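Revisión de los dispensadores de mesa, local Okotlow – febrero
Repasa: yo misma, Folasade Lawal

Otra vez me toca la hoja, así que comento sobre la marcha y luego que cada cual lea lo suyo.

Estabilidad de las bases: BIEN. Las he empujado con la mano y no bailan. Dejadlas donde están, por favor, que la otra vez aparecieron en la barra del fondo y perdí media mañana buscándolas.

Bandejas de goteo y rejillas: REPASAR. Son de acero inoxidable y se les nota todo. En el borde delantero de una hay una manchita oscura, justo debajo de la rejilla. Paño húmedo, secar bien y nada de estropajo verde – ¡que raya! La rejilla se saca y se lava aparte, también por debajo.
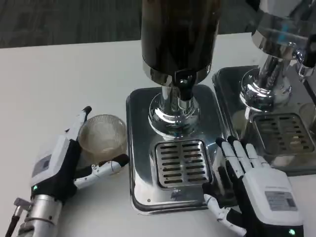 Grifos: BIEN, con un pero. Abren y cierran suaves, pero quiero que se desmonten al cerrar y pasen 5 minutos en el desinfectante Truven, aunque ese día se haya servido poco. Luego aclarar con agua limpia hasta que no huela a nada.

Columnas: BIEN. Sin grietas ni fugas en las juntas. No las llenéis hasta arriba, que al poner la tapa rebosa y acaba todo en el mantel (ya me entendéis, los que estuvisteis en la cena de Courtois).

Vasos: BIEN. He pasado el dedo por los bordes y no hay ninguno mellado. Los que tienen relieve guardan cal en los dibujos, así que esos a mano y con un chorrito de vinagre.

Mesa y suelo: BIEN. Ni cables ni charcos en el paso.

Pendiente: pedir a Nornik 3 juntas de repuesto. La última vez cobraron 130 con el envío, a ver si esta vez lo dejan en 100. Llamo yo mañana a las nueve.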